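Risier Bin Clearing Set: Data Card

Maintained by: Negussie Automation Group, Sovthorpe
Contacts: Hiyori Tamura (data), Wen-hsiung Leung (hardware)
Release date: 4 April 2021

Purpose

The Risier set was assembled to help answer a practical question: can a robot arm take over the sorting and clearing of parts bins on a small shop floor? The task is simple for a person and remains difficult for a machine. Parts lie at any angle, touch one another, and come to rest against bin walls where a gripper has little room to close.

Contents

The release covers 18 task variants, grouped into 4 levels of difficulty. Each record holds a still from a fixed camera, the arm commands, and an outcome label entered by an operator.

Intended use

The set is suitable for research on grasp selection and on recovery after a missed grasp. It should not be used to certify equipment or to estimate staffing needs. In the view of the authors, unattended bin clearing is not yet ready for daily work.

Known limits

Bare metal bins produce strong glare, and some color-based methods mistake bright patches on the walls for part edges. Only rigid parts are included. Outcome labels for the Ukorard variants were reviewed by Deisy Villca in December and should be preferred over earlier copies.

Sample view

Level 2 start state, with red and green blocks in the front bin. Two of the red blocks lie close together near the far wall, a case in which the choice of approach angle matters. 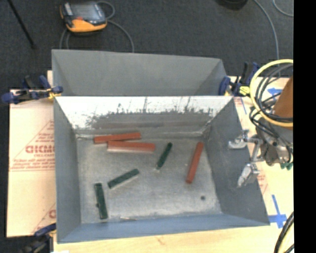 Citation

Please cite the set by its full title and name the release used. Corrections may be sent to either contact listed at the top of this card.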